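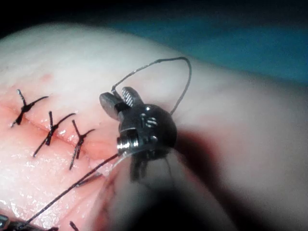
Odette Collet
Staff Writer

Search this site Enter keywords Search

29/03/2020

The Gunmont town library will keep its building closed through the end of next month but has moved its seed exchange, tax form pickup and reading hour to new arrangements, director Fernanda Falcão said in a notice to cardholders.

Books already checked out are not due until the doors open again. Late fees have been stopped on all accounts, including those with balances from before the closing. The outside drop box on Privton Street is locked, and residents are asked to keep their items at home and not leave bags by the door.

"We had people leaving boxes of paperbacks on the steps and then it rained," Falcão said. "Please hold on to them. We are not going to send anyone a bill."

The seed exchange was set to open on the second floor this month. It will now run by mail. Cardholders can ask for up to 2 packets per household by phone or by email, and the library will pay the postage. Ramiro Quintana, who runs the exchange, said 183 packets were on hand when the building closed, most of them beans, squash, lettuce and tomatoes saved by local gardeners last fall. Peppers are already gone.

Quintana said requests will be filled in the order they come in. He is the only person packing envelopes, so it may take a week or more for seeds to arrive.

"If you want tomatoes, call soon - they should be started indoors now," he said. "Beans can wait. You have time on beans."

Gardeners who planned to bring in saved seed should label it with the name of the plant and the year it was picked, then keep it somewhere dry until the library can take it.

Printed tax forms and instruction booklets have been placed in a rack inside the front entry of Kamata Hardware on Mill Road. Store owner Armindo Barros said shoppers may take what they need during regular hours and do not have to buy anything. The store is letting in a small number of people at a time, and there may be a wait on the sidewalk.

Reading hour for children will be held by telephone on weekday mornings at 10. Families call the main library number and are added to a shared line. The line holds 50 callers, and the first session last week filled up before the story began. Falcão said a second session will be added in the afternoon if that keeps up. The current book is "Zillby and the Long Hill," a chapter book the library had planned to use over the summer.

The library's wireless signal has been left on and reaches the parking lot behind the building. No password is needed. Users are asked to stay in their cars.

The local history room is not taking research requests. Work on scanning its collection of 277 glass plate photographs of the old Gunmont rail yard has been put off until staff can return.

Cards that expire during the closing will be renewed without a visit. Residents who do not have a card can sign up by phone with a name and a street address in town. Staff are answering calls from 9 a.m. to 3 p.m. on weekdays, and messages left after hours will be returned the next working day.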